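Reference > Materials > Sheet and fabric properties > Crease

Svatopluk Jurčo
9 February 2026

Crease (materials)

A crease is a line or narrow band in a sheet material along which the material has been bent sharply enough to keep part of the bend after the load is removed. The term is used for woven and knitted fabrics, paper, paperboard, leather and thin plastic film. A wrinkle is usually shallower and has no fixed line. In everyday speech the two words are used for the same thing, and older trade literature does not separate them consistently.
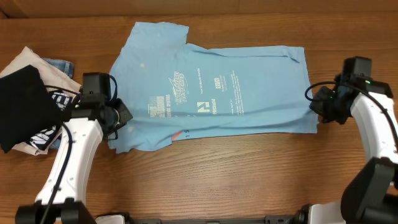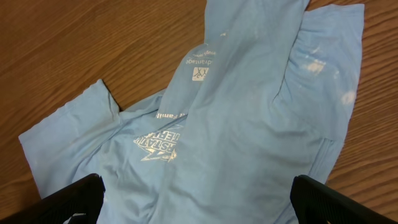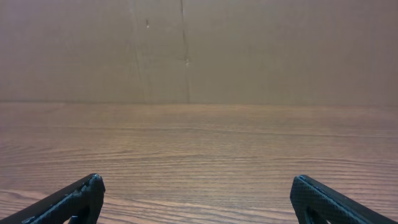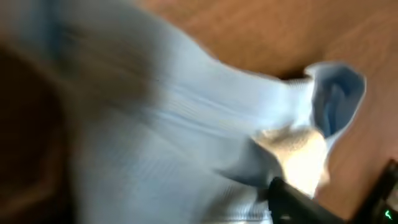 Light blue T-shirt on a wooden tabletop (first and second); brown cardboard panel (third); white ribbed fabric (fourth).

Mechanism

When a sheet is bent, its outer face is stretched and its inner face is compressed. If the strain stays within the elastic range, the sheet returns to its original shape. Past that range some of the deformation remains. In a fabric the bending is shared among yarns and fibers that can slide over one another, so a fabric can be folded much more tightly than a solid film of the same thickness before any fiber is permanently deformed. Friction between fibers then works against recovery. A fabric may hold a wrinkle through friction alone, with little change in the fibers themselves, and such wrinkles often fall out if the cloth is shaken or hung.

In cellulose fibers such as cotton, linen and viscose, hydrogen bonds between neighboring chains break under strain and form again in new positions. Water weakens these bonds. Moisture therefore makes a crease easier to put in and easier to take out, and drying fixes whichever shape the cloth is in at the time. Wool recovers well when dry and less well when damp. Polyester takes up little water and responds mainly to heat.

Paper and paperboard lack the freedom of movement found in cloth. Their fibers are bonded into a mat, and folding separates layers and crushes fibers on the inner side. The damage is not reversible by wetting and pressing, although the line can be made less visible.

Effect of fabric construction

Knitted fabrics generally crease less than woven fabrics of the same fiber and weight. The loops in a knit change shape under bending load and take up strain that would otherwise fall on the yarn. Single jersey, the usual construction for T-shirts, shows many shallow wrinkles and few sharp lines. Rib knits recover better across the ribs than along them. In wovens, a longer float between interlacings gives yarns more room to move, and for this reason twills and satins tend to recover better than plain weaves.

Printed areas behave differently from the ground fabric. A pigment or plastisol print stiffens the cloth locally, and wrinkles are often diverted around its edge or stopped there. Seams, hems and interlinings have a similar effect.

Measurement

Crease recovery is commonly expressed as an angle. A small strip is folded, loaded for a set time, released and left to recover, and the angle between its two limbs is read. A strip that opens out flat scores 180 degrees. Values for the warp and weft directions are often added together, giving a maximum of 300 and above for well-finished shirting.

The Danko fold gauge, used mainly by small finishing works, holds 2 strips side by side so that both directions can be read under the same conditions. In a comparison run at the Koltstead mill in June, untreated plain-weave cotton gave a combined value of 153 degrees. The warp direction alone gave 59 degrees. The Koltstead report notes that the readings were sensitive to room humidity and to handling before the test.

Visual rating is also used. A whole specimen is wrinkled in a standard way and compared with a set of replicas under low-angle light. The method depends on the observer but is closer to what a wearer notices.

Intentional creases

Pleats and trouser creases are made by pressing with heat and steam. In polyester and its blends the crease can be heat set and will survive ordinary laundering. In wool, chemical setting agents may be applied before pressing. In packaging, board is creased with a rule that pushes it into a channel, forming a controlled line of weakness along which the panel folds without cracking. The width of the channel is matched to the thickness of the board. The Denditz pattern uses a rounded rule and is common on heavier grades.

Finishes

Durable press finishes cross-link the cellulose chains so that they return to their earlier position after bending. Treated cotton loses some tearing strength and abrasion resistance, and the amount of agent is a compromise between the two effects. Early agents released formaldehyde; later ones release less or none. The Kinenus process applies the agent to damp cloth, with the aim of spreading the cross-links more evenly through the fiber.

See also

Bending stiffness
Drape
Pleat
Scoring (paperboard)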